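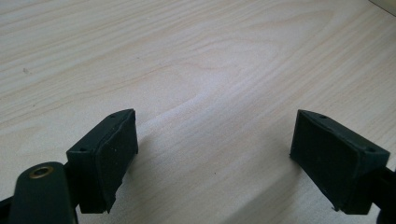 Oiling a wood tabletop, the quick version

Did mine again in April so writing it down before I forget. Works on bare or previously oiled wood. Not varnish, not lacquer. Drop of water on the top, if it beads hard and just sits there you've probably got a film finish, stop.

What you need
Hardwax oil or plain tabletop oil (I use the Nemine clear, the Amoah one went yellow on me)
Sandpaper, 180 and 240
Lint free rags, more than you think
Gloves

Steps
1. Clear it, wipe down with a damp cloth, let it dry overnight.
2. Sand 180 then 240. Always with the grain. Dont press.
3. Vacuum, then wipe. Get in the corners.
4. Pour a little oil on a rag and spread thin. Thinner than that.
5. Wait 9 minutes, wipe off everything that hasn't soaked in. Any left on top goes sticky.
6. Leave 8 hours. Second coat, same again.
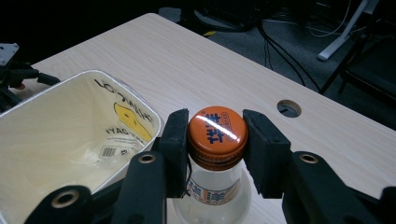
Storing the leftover oil. Tin lids never seal twice, so decant it. A clear plastic bottle with a screw cap does fine, like the one with the orange cap, as long as the plastic is rated for oil. Squeeze the air out before you tighten. Label it with the date or you will forget wich batch it was.

Rags: lay flat outside to dry, one layer, never balled up in the trash. They can catch fire on their own. Seriously.

Keep hot pans off for a week. Touch up dry spots as they show, no need to resand the whole thing.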